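Revton Kitchen and Tabletop Working Group
Minutes of the May meeting

Present: Morfudd Yorath (chair), Rhodri Prosser (minutes), one representative each from Landeg and Plustik
Apologies: Tasard
Start: 2:15 pm

1. Minutes of the previous meeting

Accepted with one correction. Under item 4, "cup stand" should read "cup board". Rhodri to amend the filed copy.

2. Matters arising

2.1 Storage labels. The labels on the lower shelves have been replaced. The old ones left adhesive on the shelf fronts and this still needs to be cleaned off. Carried forward.

2.2 Board stock. Landeg confirmed that the order for replacement boards was placed in the size agreed last time. No delivery date yet. The boards now in use stay in service until then.

2.3 Cloth stock. 249 cloths were recorded at the last stock check against a target of 400. Morfudd asked whether the target is still correct, as it was set when cloths were discarded after one use. Rhodri to propose a new figure.

3. Table layout

The group reviewed the working surface for the wiping and mug placement tasks. The black tabletop is to be kept. The Plustik representative asked for a lighter surface on the grounds that crumbs and drips would be easier to find. Morfudd noted that light cloths and light boards already stand out well on black, and that a change would mean repeating the comparison work from the winter. 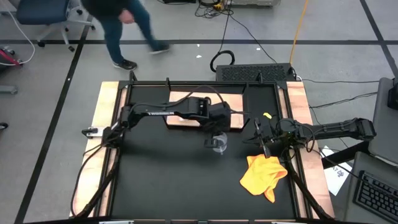 Fig. 1. Tabletop with board toward the back and yellow-orange cloth on the near side.

3.1 Board position. Two options were discussed: board along the back of the table, or board to the right. The back position leaves one wide area for cloth work. The right position gives a shorter reach to anything placed on the board. Agreed that the position will be written on the task sheet each time and that neither is to be treated as the default.

3.2 Cloth condition at start. The current sheet says "cloth on table" and gives no further detail. A bunched cloth and a flat cloth are different starting points and take different amounts of time to fold. Agreed wording: "cloth bunched" or "cloth flat", one of the two to be circled.

3.3 Small items. Small loose pieces are to be entered on the sheet by color and approximate position. Rhodri raised the case of a yellow piece used with a cloth of a similar color. Landeg suggested avoiding the pairing. Morfudd preferred to keep it as a harder case and mark it on the sheet. Kept.

3.4 Floor and walkway. Cables on the floor behind the table are to be coiled and kept close to the equipment they serve. The walkway behind the table remains open to foot traffic. A request to close it during sessions was discussed and declined, as the only other route is through the store room.

4. Mugs and cups

4.1 Selection. The group went through the mugs in the current set. The clear glass mug and the large patterned ceramic mug are to be used together wherever possible. They differ in transparency, surface and decoration, and the pair covers most of what was asked for in the original list.

4.2 Clear glass on black. The representative from Plustik reported that the glass mug is easily overlooked on the dark tabletop, with the handle often the first part noticed. Rhodri asked for a spare to be kept on the shelf in case of breakage. Agreed. 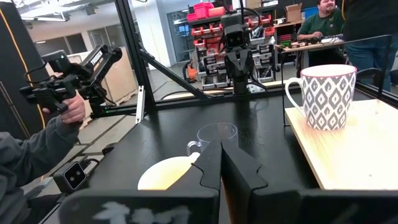

Fig. 2. Clear glass mug on the tabletop and patterned mug on the board.

4.3 Handle direction. The task sheet has no field for this. Both mugs in Fig. 2 have the handle on the left. A field will be added with four entries: left, right, front, back. Direction is to be given as seen from the operator's side, and the sheet will say so in the heading - the last version did not, and entries from different people could not be compared.

4.4 Use of the board. Mugs placed on the board should stand fully on it, with no part of the base over the edge. Landeg asked whether the glass mug should have a board too. Morfudd said one board is enough for the present layout. To be looked at again when the new boards arrive.

4.5 Chips and cracks. Any mug with a chipped rim is withdrawn the same day and entered in the breakage book. Repairs with glue are not accepted.

5. Cleaning and reset

Reset between runs is taking nearly 15 minutes, most of it spent finding items that were put back on the wrong shelf. Rhodri proposed a tray for each task, holding everything listed on that task's sheet. Agreed for a trial with the mug task first. Trays to be taken from existing stock.

The tabletop is to be wiped with a damp cloth at the end of each session and left clear of cloths and small pieces. Boards are wiped and stood on edge to dry. Boards are not to be soaked.

6. Tasard proposal

Tasard sent a written proposal for a set of bowls in matching sizes. Discussion deferred, with Tasard absent. Copies were passed around. Comments to Morfudd by email before the next meeting.

7. Actions

Rhodri Prosser - correct previous minutes (item 1)
Rhodri Prosser - new stock target for cloths (2.3)
Rhodri Prosser - revised task sheet with board position, cloth condition and handle direction (3.1, 3.2, 4.3)
Landeg - delivery date for boards (2.2)
Plustik - spare glass mug (4.2)
Morfudd Yorath - tray for mug task (5)
Morfudd Yorath - collect comments on Tasard proposal (6)

8. Any other business

The tap in the side room drips when fully closed. Reported to the building office.

Meeting closed at 3:40 pm. Next meeting to be arranged by email.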